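**Storage bin** (also *tote*, *tub*, in older catalogs *carry box*). An open-topped container for keeping or moving household and workshop goods. Usually plastic now. Earlier ones wood, wicker, tin, sometimes waxed card. Differs from a crate in having mostly solid walls, and from a bucket in having corners. The line between bin and basket is not fixed and sellers use both words.

## History

Wooden boxes with hand holes were common in dry goods stores and bakeries long before plastic. Rope handles on the heavier ones. Molded plastic bins came in after the war as molding presses got bigger and resin cheaper. Early ones cracked in cold garages. Later mixes held up better.

The Trinport works made bins in one size only for its first 15 years, sold mostly to fish packers and laundries. Household sales came later, through the Desow mail-order catalog, which listed them under "kitchen" and then, from one March issue on, under their own heading. Genov was the main rival, with a slightly deeper bin that did not stack with Trinport's. Complaints about this in trade letters went on for years.

## Form

Most are rectangular with rounded corners. Walls lean outward a little so that empty bins nest. This is called *draft* and it also lets the part come off the mold. Steep walls hold more but nest badly. A rolled or folded rim stiffens the top edge.

Handles are of 4 main types: cutout, molded grip, swing bail and rope. Cutouts are cheapest, no extra parts. Oval or slot shaped in most cases, as square corners in a hole tend to start cracks. 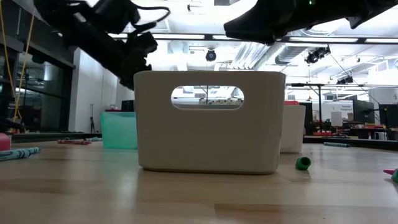
*White plastic bin with an oval handle cutout near the rim. Photo: Yuzuki Hayashi*

Lids are sold separatly by many makers. Snap lids, drop-on lids, hinged pairs. Lids from one maker seldom fit anothers bins even when the listed size is the same.

## Materials

Polypropylene and polyethylene cover most of the market. Polypropylene is stiffer and better for thin walls. Polyethylene takes knocks in the cold. Clear bins are often polystyrene, brittle, fine on a shelf. Color goes in as pellets before molding. White and gray sell best to offices, brighter colors to schools.

Sunlight is the main enemy outdoors. Surface goes chalky, then the rim splits. UV additives slow this down.

## Use

Closets, pantries, toy rooms, mail rooms, tool benches. Small shops use them for picking orders. Libraries use them for returns. Cuadros, in a guide to stockrooms, advises one kind of item per bin and a label on the short side, and warns against stacking open bins more than 4 high. The guide's sample stockroom runs to 300 bins, of which 200 are a single size.

Bins for food need to be sold as food safe. A plain household bin may not be. Washing by hand in warm water is enough for most. Dishwashers can warp thin walls.

## Disposal

Recycling depends on the local program. Many take bottles and jars but not large rigid plastics. Resin code is normally on the base. Metal bails and rope should come off first. Cracked bins are often kept on as planters, with holes drilled for drainage.

## See also

- Crate
- Nesting and stacking
- Laundry basket
- Injection molding

Last edited August 8, 2023. Section on lids needs sources.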